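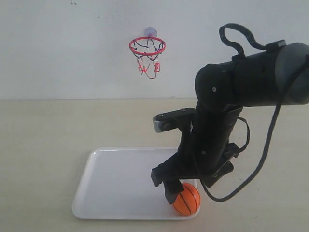

**Leonardo Colombo**
Rights and Permissions Manager, Gandilix Cartoon Library

Beginning in June, Gandilix will handle all permissions for the cartoons first published in *Endale*, the quarterly humor magazine printed in Bonthorpe until it closed. This thread sets out what will change for schools, publishers and private customers, and what will stay as it is.

---

The first group consists of 151 single-panel cartoons. Most deal with office life, trains, dentists and the weather. A smaller number are on topics of the day and will be listed with a short note giving the background, as several of the jokes depend on a postal strike that few readers now remember.

---

Copyright in each drawing remains with the artist or the artist's estate. Gandilix acts as agent. We do not own the cartoons and we cannot agree to a sale of the copyright, whatever the sum offered. Requests of that kind will be passed to the artist, who may or may not reply.

---

**Existing permissions.** If you hold a written permission issued by the magazine itself, it will be honored until its end date. Please send us a copy. If no end date is given, we will treat the permission as covering the use described in the letter and no other.

---

A verbal permission is harder to deal with. Several customers have told us that the magazine's office "always said it was fine." We do not doubt this, but we need something on paper. An old e-mail, a paid invoice or a compliments slip with a note on it will be accepted.

---

**Classroom use.** A teacher may show a cartoon in a lesson or include it in a handout for one class without charge. The artist's signature must be left in place and the credit line must appear under the drawing. Posting the handout on a public website is a separate use and requires a license.

---

**Newsletters and small publications.** The basic license now covers print runs of up to 2000 copies. The same license covers the e-mail edition of the same issue. It does not cover a later collection or anniversary volume, even where the page is reproduced exactly as it first appeared.

---

**Presentations.** One license covers one talk, including repeat deliveries of that talk by the same speaker. If a colleague gives the talk in your place, no further fee is due. If the slides are handed out afterward or sold with a recording, please write to us first.

---

**Books.** We quote for books individually. Please tell us the title, the publisher, the size at which the cartoon will appear, whether it will be used inside or on the cover, and the languages and countries required. Cover use is always referred to the artist.

---

**Captions.** This is the question we receive most often. The caption may not be rewritten, shortened or brought up to date. A translated caption is permitted once the artist has approved the wording. Please allow extra time for this. Puns in particular have come back to us three and four times.

---

**Color.** The *Endale* cartoons were drawn in black ink and will be supplied that way. Adding color, a tint or a background counts as a change to the work and requires consent. Printing the black line on colored paper stock does not.

---

**Cropping.** Please do not. A cartoon that does not fit the space should be reduced in size or exchanged for another. We are glad to suggest upright or square drawings on the same topic, and there is no charge for this help.

---

**Holding a cartoon.** Editors may reserve a drawing for 60 days while an issue is being planned. The hold ends without notice if no license has been taken. One extension may be requested. We will refuse it only when another customer is waiting.

---

**Files.** Low-resolution copies carrying a watermark may be used in page layouts for internal review. They are not for publication. The print file is released when payment has been received, normally on the same working day if the payment reaches us before 3 p.m.

---

The scans were made from the original drawings where these survive. Where they do not, we have worked from the printed magazine. Those files are marked "from print" in the catalog, and some show a faint dot pattern at larger sizes. We advise against using them for posters.

---

**Framed prints.** These are made for us by Meder, as before. *Endale* artists who have agreed to take part will each be offered as a limited run of 200 prints, numbered but not signed. Signed copies cannot be arranged through this office.

---

**Searching.** Each cartoon has been given subject words, the artist's name, and the full text of the caption. Search by caption works best with two or three words in the order in which you remember them. If you remember only the picture, send us a line describing it and a member of the desk will look.

---

**Credit line.** The form is: artist's name, *Endale*, by permission of Gandilix. It should appear on the same page as the drawing. A list of credits at the back is acceptable in books, provided that the page number is given.

---

**Artists and heirs.** We have not been able to reach everyone who drew for the magazine. Cartoons by artists we have not reached are not being offered, and they are not part of the group described above. If you drew for *Endale*, or if you manage the work of someone who did, please write to the permissions desk and mark your message "Endale contributor."

---

Two corrections to the notice we sent to subscribers. The reprint fee for school yearbooks is unchanged. The notice also listed religious cartoons as a separate section. They will be found under "Weddings, funerals and clergy," where the magazine's own index placed them.

---

Questions may be left as replies to this thread if they are of general interest. For quotes and anything involving a contract, please use the form in the catalog and include the reference number printed beneath the cartoon.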